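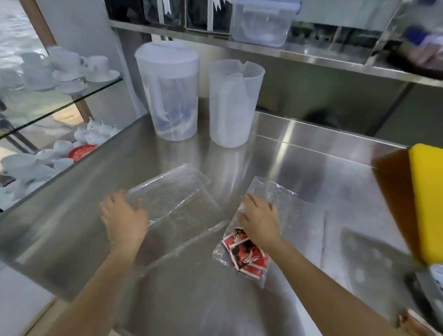
Nakusham Counter Assistant: Frequently Asked Questions

These are the questions that we receive most often from cafe and tea room owners. If yours is missing, please write to us with the form at the bottom of the page. Smaranda Filip reads all messages and answers them on working days.

GENERAL

What is Nakusham?

Nakusham is a two-arm robot for the back counter of a cafe, a tea room or a small hotel bar. It does the portion work which the staff usually do between customers: taking sachets from a bag, putting them in portions, refilling the bins on the shelf, putting empty bags aside. It is made and serviced by Grornex. The arms are mounted on a rail behind the counter or on a column at one end of it.

Does it make coffee or tea?

No. Nakusham does not touch hot water, milk or machines with steam. We are asked this every week and we prefer to say it clearly before you book a visit.

Which jobs can it do from the first day?

Sorting and refilling of sugar, sweetener and tea sachets, also placing of stirrers, wrapped cookies and paper napkins. Other jobs can be taught, please see the section Teaching.

Can it work with sachets inside thin clear bags?

Yes, and this was the hardest part for us. A clear bag on a steel counter is difficult for a robot in two ways. The film shines, the steel shines also, and the camera does not easily find where the bag ends. Then the bag changes its shape each time it is touched. A person puts one hand flat on the film and works with the other hand, without thinking. Nakusham learned the same habit from people: one gripper holds down, the second one works. When two bags lie one over the other, it first tries to separate them, and if it fails after 3 tries it stops and asks for help.

Does it open sealed bags?

It can open bags with a fold or a press closing. Bags which are welded shut must be cut by a person. We do not give the robot a blade and we don't plan to.

INSTALLATION

How much space do I need?

The rail version needs a free strip of 100 cm along the wall, and 80 cm from the counter to the lowest shelf above it. If your shelf is lower, the column version is usually possible. Please measure to the bottom of the shelf, including any metal rail on its front, and not to the middle of the shelf. We had two installations delayed by this.

My counter is very narrow and there are always pitchers and boards on it. Is it a problem?

Usually not. Objects that stay at the back of the counter, as pitchers, jugs or containers, are learned by the robot as fixed neighbors and it moves around them. If you move them a few times per day it is also fine, but the robot will make a short pause and look again before it continues. Cutting boards that stand upright against something should be secured, or kept outside of the working area which we mark together with you.

We have porcelain on open shelves next to the counter. What happens if the arm hits it?

During installation we draw a border in the Grivex app and the arms can't go across it. For cups, teapots and glass shelves we recommend a border one hand wider than you think is necessary. The arms are slow and they stop at light contact, but a teapot on the edge of a shelf needs very little to fall. Breakage of your dishes is not covered by our warranty when the border was made smaller after our visit.

Do I need to drill in the counter?

For the rail, no. It is fixed on the wall. For the column there are two bolts, and some owners of rented places choose the clamp in place of bolts. The clamp does not fit on counters with a rounded front edge.

How long does the installation take?

One working day, in most cases. We come in the morning before opening and we need power, a free counter and one person from your team who knows where everything is kept. This person does not have to be the owner. It is often better when it's the one who really does the refilling.

TEACHING

How do I teach a new job?

You do the job yourself, with your own hands, at your own counter, wearing the headband camera which is included in the kit. Do it at normal speed. Then you mark in Grivex where the job begins and where it ends. For a simple job, as moving sachets from one bag to another, 80 repetitions are a good start. You can split them over several days and between several people.

Must I do it exactly the same each time?

Please don't. If the bag always lies in the same place, the robot learns the place and not the bag. Turn it, lay it diagonally, put it half over another bag. Leave the normal things on the counter. A clean and empty counter gives nice recordings, but then the robot is confused on the first busy morning.

Should I wear gloves in the recordings?

Do as you do in your daily work. If your team works sometimes with gloves and sometimes with bare hands, record both. For food which is not wrapped, follow your local hygiene rules also when you only record.

What should I look at when I record?

At your hands. This sounds too simple, but people look to the door when a customer comes in, and the recording has then a part where no hands are visible. Grivex finds most of these parts and suggests to cut them. Check also that both hands are in view, including the one which only holds.

Who can see my recordings?

Only your team and the training team in Grornex. Faces are blurred before the recordings leave your device. You can delete a recording at any time, and a job which was trained on it is trained again without it. In that case the job is not available for 2 days.

GRIPPERS AND CLEANING

Which grippers are delivered?

Each kit has one pair of Coman soft grippers. The finger covers are made of silicone and they come off without tools. Small square sachets are within the normal size. For very flat things, as a single paper napkin, there is a narrow cover which you order separately.

How do I clean them?

Take off the covers at the end of the day and wash them by hand or in the dishwasher, upper basket. Wipe the arms with a damp cloth. Don't spray any cleaner directly on the joints. Let the covers dry completely before you put them back — with a wet cover the thin film sticks to the fingers and the robot cannot let it go.

How often must I replace the covers?

It depends on the work. Paper sachets are easy for the silicone, boxes with sharp corners are not. Grivex shows a message when the grip becomes weaker.

PROBLEMS

The robot says "cannot find bag" but the bag is in front of it.

In most cases it is light. A strong reflection from a window or a lamp makes a bright line on the steel and the robot takes it for the edge of the film. Turn the bag a little or close the blind. If it happens each day at the same hour, send us a recording and we will adjust the camera settings from our side.

It picks two sachets in place of one.

Sachets which are pressed together in a stack stick to each other, especially in humid weather. Shake the bag before you give it to the robot. You can also turn on "Check count" in the job settings. It is slower.

It stopped and the light is orange. What now?

Orange means that it waits for a person. Look at the app, where the reason is written, remove what is in the way and press Continue on the arm. A red light is different: please turn off the main switch and call us.

PRICE AND TRIAL

Can I try it before I buy?

Yes, the trial lasts one month and includes the installation, one taught job and the removal if you decide against it. Trials do not begin in December, as our customers have no time to teach anything then and neither do we have free technicians.

Is there a subscription?

The Grivex app is included as long as you own the robot. Training of new jobs is paid per job. The first 3 jobs are included in the price of the kit.

What if I move to another location?

Please tell us early. The robot can be moved, but the borders must be drawn new and most jobs need a few additional recordings on the new counter. We do the moving visits on Tuesday only.

Do you sell to private homes?

At this moment no. Write to us anyway if you are interested, we keep a list.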